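Teaching a robot arm with my own two hands (and a lot of tea)

I promised I'd write up the teleoperation weekend, and then I kept going back to the shop to do more of it, so this is a week overdue. Sorry! I'm having too much fun.

For anyone new, I rent a bench at Plodorura, the shared workshop over by the rail yard, and since the spring I've been learning how to show an arm a task well enough that it can have a go by itself. I sell insurance for a living. Everything I know about this I picked up from other people at the benches, mostly from Gifty Annan, who has been doing demonstrations for years and can tell you what you did wrong by the sound of the motors.

There are two ways in, and I've now tried both. The first is to put the arm in its floppy mode, grab it by the wrist and walk it through the job yourself. It's lovely. You feel where the weight is, you feel it when a part touches something, and after ten minutes you stop thinking about joints altogether. The trouble is that your own arms are all over the place, right in front of the camera, and I have a habit of leaning on the thing when I get tired. You can see it in the recordings as a slow droop to the left.

The second way is remote. I hold a little handle that's a sort of copy of the wrist, squeeze a trigger for the fingers, and the real arm follows along. The software we use for recording is called Zotadeck and I've grown very fond of it, even if the save button is right beside the discard button. (I have lost 11 good runs that way. I counted them on Sunday while sulking.) The first hour was awful. Your hand goes forward, the arm goes forward, and yet your brain insists that something's backwards. By the second hour I'd started tilting my head to see around the gripper as if that would move the camera.

We started with stacking cups, which anybody can do, and then moved to the shape sorter. I love the shape sorter! It's a toddler's toy and it is hard. With cups you can be off by quite a bit and gravity forgives you. With a sorter the piece has to be over the right opening, turned the right way and level, and you have to find all that out through a trigger and a handle with no feeling in your fingertips at all.

Here's what I've changed since my first try. I used to come in at an angle, because that's what my hand does naturally with a key in a lock. Now I stop well above the hole, get the turn right, and only then go down. Gifty calls it "parking." It adds maybe two seconds to each run and it makes the recordings so much more alike, and that matters a great deal when something has to learn from them. My early ones were all different from each other, like 18 people had done them, and the arm's first attempts looked just as confused as you'd expect.

The other change is that I let myself make mistakes and fix them. At first I threw away every run where I bumped the rim. Gifty made me stop. If the arm only ever sees perfect drops, it has no idea what to do when it lands on the edge, and it just sits there pushing. So now if I catch the rim I lift a little, shift over, try again and keep the recording. I also move the block between runs, a bit of a turn one time, a bit nearer the next, so it doesn't simply memorize one spot on the table.

The chunky H piece is my current favorite and my current enemy. It's two cylinders with a bridge between them, so you've got a long way to be wrong at either end. 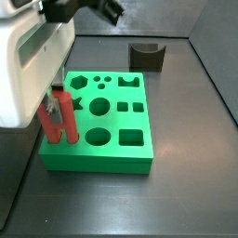 With that one I've learned to watch the far cylinder and trust that the near one will come along. If I stare at the side the gripper is holding, I line it up beautifully and the other end is off on its own adventure. The arch is easier to aim, but I haven't settled on how I like to pick it up yet. From above feels steadier. From the side I get a better look at the curve.

I have around 1,100 runs saved now across all the shapes, which sounds like a lot until you hear that Wang, two benches down from me, did nearly that many just for folding a dishcloth. He uses a Bulten handle with a stiffer trigger and let me borrow it for an evening. I liked it more than I wanted to. My thumb was less sore, and the fingers closed more gently because I wasn't snapping at the trigger every time.

Next up I want to try mixing the hand-guided runs in with the remote ones and see if the arm minds. Gifty thinks it will be fine as long as I edit out the drooping. I'm also going to put a strip of bright tape on the discard button before I do anything else.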